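Zakley Non-Slip Clothes Hanger, Cream
31st May
By Khadija Ghoneim, Nurbridge Household Catalog

The Zakley hanger is supplied to residence halls, guest houses and private homes through Nurbridge. It is listed under item number 2976 and is sold in packs of 60. The outline is slim, with an open center, so that a full rail remains easy to sort. Straps may be placed over the small notches near the ends of the shoulders. 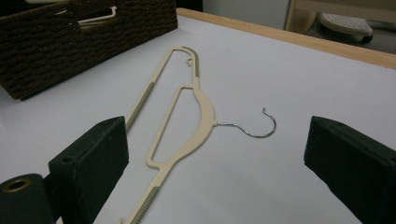
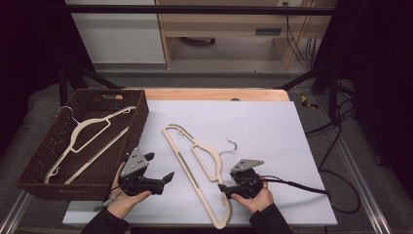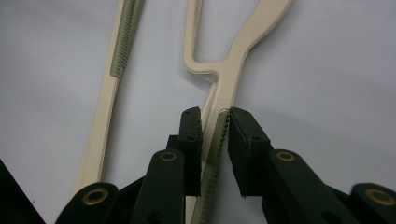
Item 2976 in cream. First picture: the metal hook and the grey-green strips along the edge.

The strips are intended to keep wide necklines and light fabrics in place. They should be wiped with a damp cloth - solvents must not be used. Hangers may be stored flat in an open basket between seasons. Orders placed before November will be filled at the present price. Packs may be returned unopened to the Nurbridge counter.

Comments (2)

Said Badawi: We bought two packs for the guest rooms. Blouses stay put, and the hook fits our older rail.

Asmaa Metwally: Will the gray version be offered again? I need six more to match the ones I have.

Related items
Cidbridge Trouser Hanger, Pack of 60
Nguyen-Tran Closet Rail, White
Zakley Child's Hanger, Cream
Nurbridge Shelf Basket, Brown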